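How to Shop for a Robot That Folds Shirts
By Kelly Rocha

Say you want a robot to fold your laundry. Good plan. Now get out your piggy bank, and maybe a second piggy bank.

The workshop people at Escobedo made a shopping list. A pair of grippers (the pinchy hands) costs $929. The arms to hold them up cost $2427. A box of spare rubber pads is $61. That's before anyone has paid for electricity, or snacks.

But a robot with lovely new hands doesn't know what a sleeve is. It needs to be shown. So the smart shopper buys the grippers first and lets a person squeeze them while cameras save every move. The arms can wait until January. 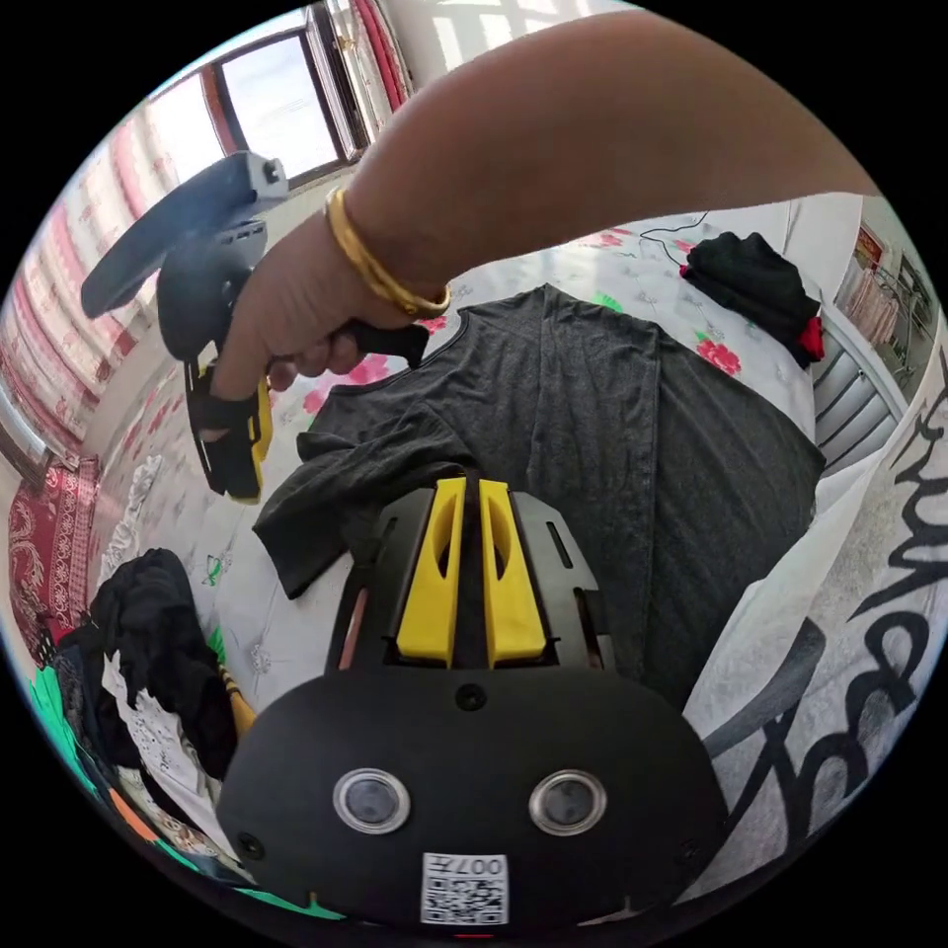
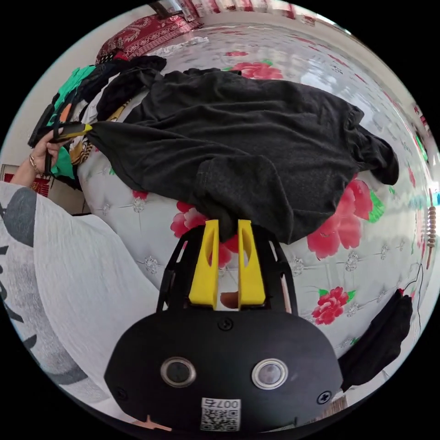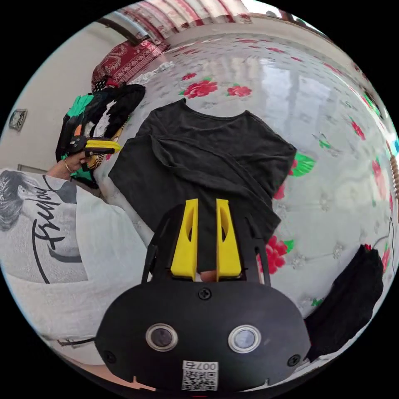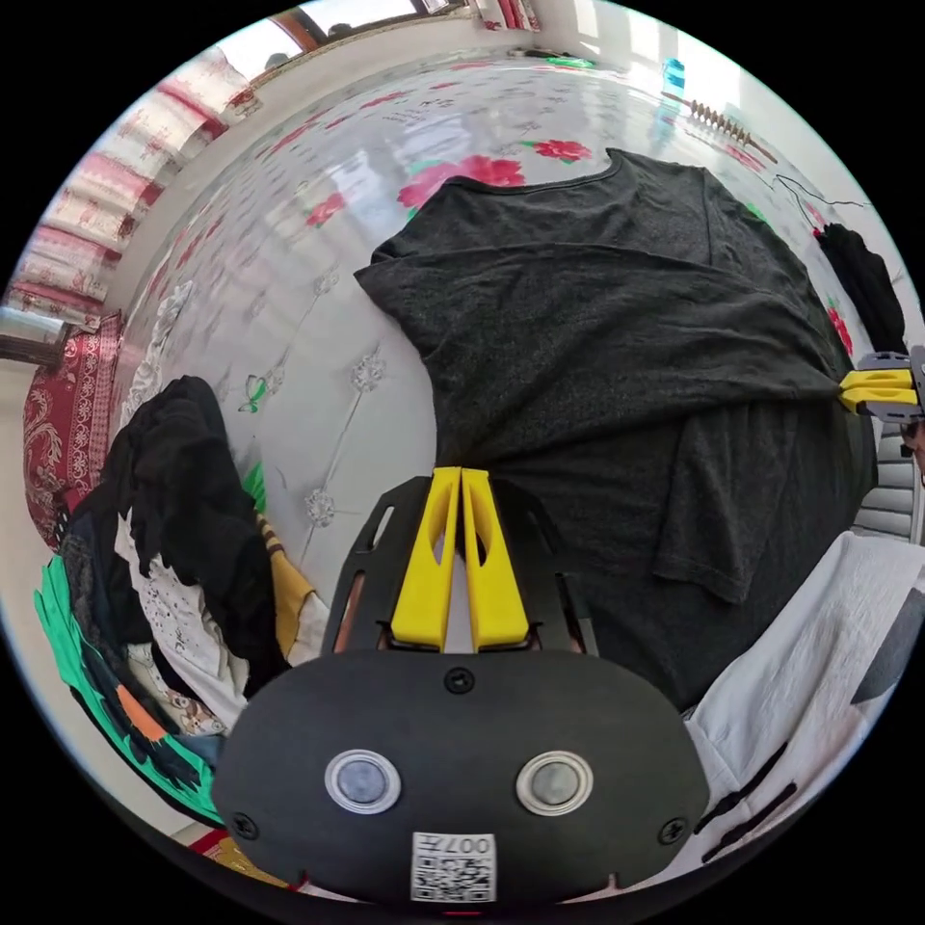
Grippers with yellow fingers, one dark T-shirt and a flowery bed cover.

How many times must the robot be shown? The Escobedo plan says 100 folds to begin with. You may notice that this is 100 more folds than you did last week. The plan also sets aside money for the person's time, which grown-ups often forget to put on the list.

Try making your own robot budget. Write down the thing you want. Next, write down everything it needs before it can do one useful job: parts, spares, a place to work, someone to teach it. Add it all up. Then ask what your big sister would charge to fold the same shirt.

Daiane Assunção, who keeps the Escobedo list, has left one line at the bottom for "things we forgot." It is already half full.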